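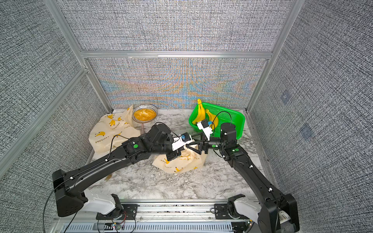 Konstantinidis, a family bakery supplier from the same street, asked first whether the arms would be as patient at the end of a working day as they were in the morning. The question got a laugh from the other guests, and then a serious answer which took most of the coffee break.

Grinstead opened its handling workshop in Prillstead to the public in June 2025. During the open day 551 visitors came through the old mill building, which dates from 1856, and saw the two-arm work cells in operation. It was the first time that the company showed this work outside of its own circle of customers.

The demonstrations were given in small groups of 18 persons. Each group could stay for around 20 minutes, and many asked to come back later for a second look. The task was chosen from daily life: soft bags and light household goods, handled by two arms which share one small floor. Such things are easy for a person and difficult for a machine – cloth does not keep its shape, and a bag never lies the same way again.

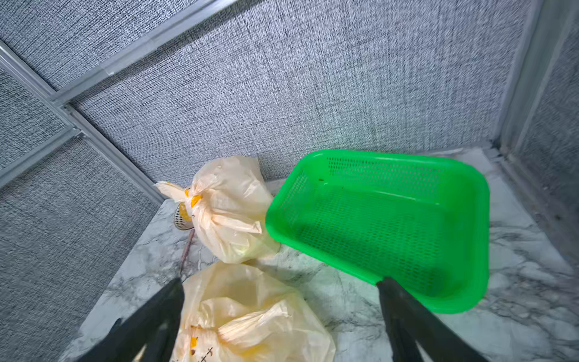
For this reason the company decided to show the work at its normal speed, with no music and no prepared film. Visitors were invited to ask the operators to stop at any moment and to explain what the arms would try next. Several school groups used this chance very often.

Fikham, the technical college of the region, took part with a table of student projects and answered questions about its courses in automation. Grinstead and Fikham have agreed to offer 2 training places together, and applications will be accepted until the end of July.

The company thanks all guests for their interest and also the neighbors, who accepted a full parking lot – and the noise which comes with it – for a whole day. Groups that could not get a place may write to the visitor office in Prillstead and ask for a separate appointment. Entrance is free, but registration is necessary.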